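Accueil | Communiqués | Agenda | Contact

27 juillet 2018, par Wiebke Janssen

COMMUNIQUÉ DE PRESSE

« La Maison Lurnosska » : un documentaire « 100 % authentique » qui reste à prouver

Le cercle Kohlhase, qui examine les récits de hantise, prend acte de la sortie en novembre du film produit par Warkero. Le dossier promotionnel parle de « preuves définitives ». Nous avons vu la version destinée aux exploitants et nous n'y avons trouvé aucune preuve, définitive ou provisoire.
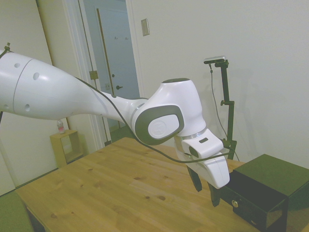
Ce que montre le film

En 67 minutes, le réalisateur Jannik Pfeiffer suit une équipe dans une demeure de Kirkska réputée hantée. Des portes claquent, toujours hors champ. Une voix murmure un prénom que chaque participant entend différemment, jusqu'à ce qu'un sous-titre tranche pour tout le monde.

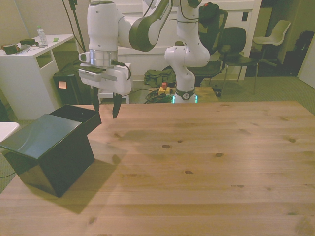 Bras robotisé blanc au-dessus d'une table en bois clair.

« On nous demande de croire le monteur sur parole », résume Bernd Schwerdtfeger, porte-parole du cercle. Les enregistrements bruts, réclamés par courrier, ne nous ont pas été transmis.

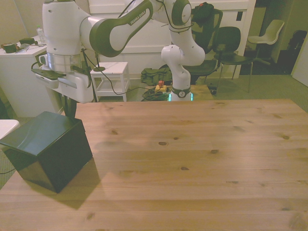

Warkero invoque le secret de fabrication. L'argument surprend pour une œuvre vendue comme une enquête. Quant au médium Ludger Heitmann, présenté comme « expert indépendant », il figure au générique parmi les coproducteurs. 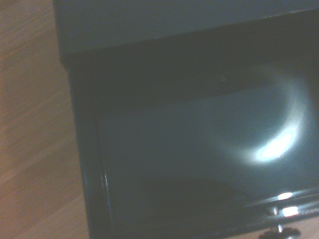 Nous ne demandons pas le retrait du film, qui fera peut-être frissonner une salle bien disposée. Nous demandons que le mot « documentaire » disparaisse de l'affiche, ou que les bandes soient rendues publiques.

Contact presse : Bastian Weidemann, cercle Kohlhase

Recevez nos communiqués par courriel : inscrivez-vous à la lettre d'information.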